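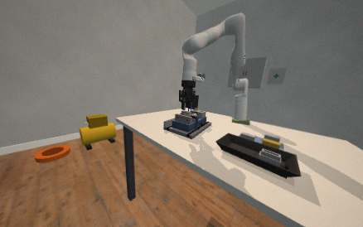
4.3 登记集会申请与提交学生意见

本节适用于学生会干事、社团负责人以及院系的意见受理员。操作前请确认账号已开通“公共事务”权限，未开通的账号在左侧菜单中看不到“集会与意见”一项。权限由各院系的 Jeteo 管理员分配，一般当天生效。

4.3.1 新建集会申请

1. 登录 Jeteo，进入“集会与意见”，点击右上角“新建申请”。
2. 在“活动性质”中选择一项：集会、静坐、游行、摆台宣传、联署征集。选择“游行”后，页面会多出“路线”一栏，必须填写起点和终点。
3. 填写活动名称。名称会原样显示在校内公告页，最长不超过四十个汉字，标点计入字数。
4. 选择地点。可供预约的室外场地有 Skostden 广场和 Titau 楼前草坪，室内场地为 Echeverri 礼堂。
5. 填写预计人数。Skostden 广场上限为 2045 人，Echeverri 礼堂上限为 973 人，Titau 楼前草坪上限为 265 人。超过上限时系统不允许保存。
6. 填写开始和结束时间。跨越零点的活动须拆成两份申请，第二份在“关联申请”中填入第一份的编号。
7. 指定两名联络人，填写手机号码。联络人在活动期间应保持电话畅通。
8. 点击“保存草稿”或“提交”。提交后状态变为“待登记”。

注意：受理员只核对场地、时间和人数，不审查诉求内容。申请表中的“诉求摘要”为选填项，留空不影响登记。

注意：若同一场地同一时段已有其他申请，页面会显示黄色提示。两份申请立场相反的，受理员应联系双方联络人，协商错开时间或另选场地，不得自行取消其中任何一份。

警告：已登记的申请如需更改地点，须先撤回再重新提交。直接在备注栏里写明新地点无效，保卫处看到的仍是原地点。

4.3.2 提交联署意见书

1. 在“集会与意见”中打开“意见书”标签，点击“新建”。
2. 选择收件方：校长办公室、教务处、学生事务处或院系。可以多选，每个收件方会收到一份单独编号的副本。
3. 上传正文。支持 PDF 和纯文本两种格式，扫描件须能看清签名日期。
4. 设置联署期限。最短三天，最长三十天，到期后自动关闭，不能延长。
5. 设置签名的显示方式。“公开”会显示姓名和院系；“仅显示人数”只向收件方提供名单；“匿名”则双方都看不到名单，但仍会核对学号以防重复签名。
6. 点击“发布”。发布之后正文不能修改，只能附加说明。

联署达到 800 人时，意见书自动转入“须答复”队列，收件方应在十五个工作日内书面答复。未达到此数的意见书同样会送达，是否答复由收件方决定。

注意：签名方式一经发布不能从“匿名”改为“公开”。反方向的更改可以随时进行，已经导出的名单不受影响。

4.3.3 受理与答复（受理员）

1. 打开“待登记”列表，按提交时间从早到晚处理。
2. 核对三项内容后点击“登记”。有缺项时点击“退回补充”，并在弹出的方框中写明缺少什么。
3. 收到收件方的答复后，在对应意见书下上传原件。请勿上传摘要或自行改写的版本。
4. 将状态改为“已答复”。系统会通知全部联署人。

警告：“退回补充”不等于拒绝。受理员没有拒绝申请的权限，有疑问的申请应转交学生事务处，并在转交单上签字。

4.3.4 投诉与更正

申请人认为登记受到不当拖延的，可在申请页底部点击“提出异议”。异议由学生事务处另一名工作人员处理，原受理员只能查看，不能回复。处理记录保留至次年 12 月。

已公开的答复如有文字错误，由收件方提交更正，旧版本以删除线显示，不会移除。

常见提示：
“人数超出场地上限”：返回第 5 步修改人数或更换场地。
“联络人重复”：两名联络人不能使用同一个手机号码。
“学号已签名”：该学号已参与本次联署，如非本人操作，请联系院系管理员撤销。

本节修订：Phúc Mạc，2020/6/14。修订内容为增加 4.3.4，并更改匿名联署的说明。活动结束后的场地交还手续见 4.4。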